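Washington Brandão
7 de agosto de 2022

Aula 3: demonstração com garras de mão

Na teleoperação, o operador comanda o braço à distância e o robô grava as próprias juntas. Na demonstração manual, a pessoa segura a garra e só a trajetória dos dedos é registrada. O curso usa o segundo método até setembro.

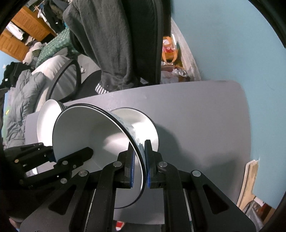

A escolha do ponto de contato decide boa parte da qualidade de uma demonstração. Objetos rasos e lisos escorregam quando apertados por fora. Numa tigela deitada de lado, convém pôr um dedo dentro da abertura e o outro contra a parede externa, com as almofadas azuis frente a frente e a borda escura entre elas. A segunda garra entra pela esquerda, também com um dedo na boca da tigela.

Para o exercício, cada dupla grava 20 demonstrações. Descartem as que tiverem pausa superior a 3 segundos. Variem a posição inicial das tigelas entre uma gravação e outra.

Leitura: apostila Prandeck, capítulo 13.

Itens relacionados
Aula 2: calibração da garra
Aula 4: teleoperação com dois braços
Lista de exercícios 1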